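# Let the Privates Teach

February 17, 2019
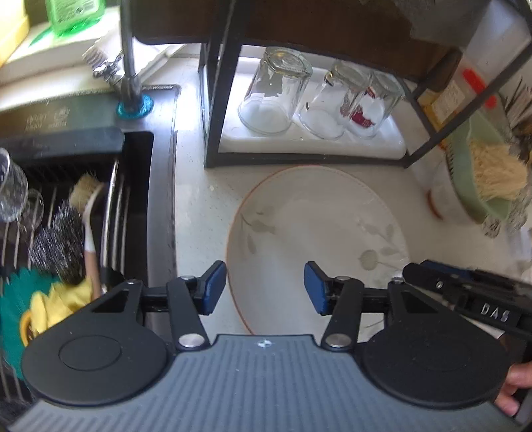 *A big white plate on a pale kitchen counter.*

I came back from the Trestari training area in October more excited about the Army than I've been in years, and the reason was a map class. Our specialists and privates taught it! Each one got 20 minutes, a terrain problem and a squad to run through it, while the sergeants sat in the grass and took notes.

I know the argument against this. Junior soldiers get things wrong, and wrong habits spread fast. Fine. Put an NCO in the back row and fix it on the spot. We had 6 corrections all day, most of them over grid-to-magnetic conversion (which plenty of captains fumble too).

What I saw was kids who never open their mouths in formation drawing contour lines in the dirt and arguing about saddles and spurs, and loving it. Nobody slept. Compare that with 50 slides in a dark room.

I'd like to see every company try it for one quarter. Start with first aid or radio procedures, and give them a real evening to prepare.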